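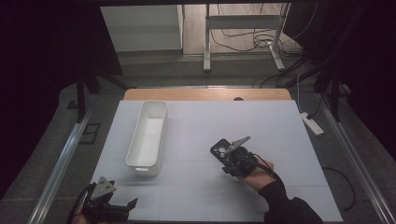

Une remarque est venue par écrit après la séance de janvier : pourquoi calculer un stock de sécurité pour chaque article, quand un seul pourcentage pour tout le magasin prend deux minutes ? La question est juste et je la reprends au début de ce chapitre.

Gestion des stocks, notes de cours, chapitre 8
Version du 06/07/2026

Le pourcentage unique suppose que tous les articles ont la même irrégularité de demande. Dans le cas du dépôt de Nadby, étudié en travaux dirigés, cela est faux. Les 221 références ont été classées selon la valeur annuelle consommée (méthode ABC). La classe A contient 35 références et elle représente la plus grande part de la valeur. 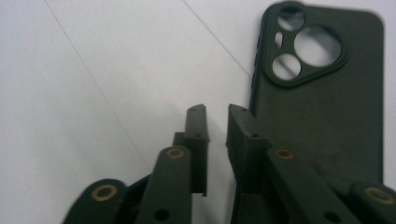
Le stock de sécurité dépend de trois données : l'écart type de la demande, le délai de livraison et le taux de service que l'on veut garantir. On confond souvent le délai moyen et le délai maximal, je vous prie d'y faire attention dans l'exercice. Prenons un article simple, comme la coque de téléphone vert foncé que l'on voit ici : si chaque couleur est une référence séparée, il faut un calcul par couleur, et la somme des stocks de sécurité devient plus grande que pour une référence commune.

Cet effet s'appelle la mutualisation. Pour des demandes indépendantes, les variances s'additionnent, les écarts types ne s'additionnent pas.

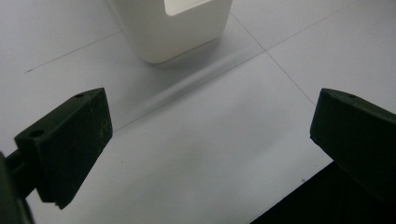 Si les demandes sont corrélées positivement, le gain diminue, et il est nul quand la corrélation est parfaite. L'entreprise Relleton regroupe ses deux dépôts de Nadby et de Plilluvstead : avant de conclure, il faut donc vérifier la corrélation entre les deux séries.

Point de commande = demande moyenne pendant le délai + stock de sécurité
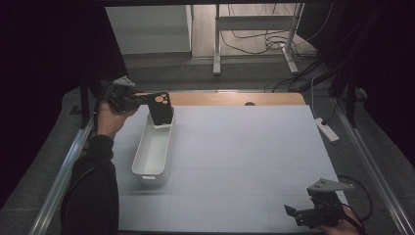 Cette formule est valable en suivi continu. En suivi périodique, on ajoute au délai la période entre deux contrôles.

À préparer : exercice Dervishi, questions 1 et 2. Les unités de temps doivent être les mêmes partout (jours ou semaines).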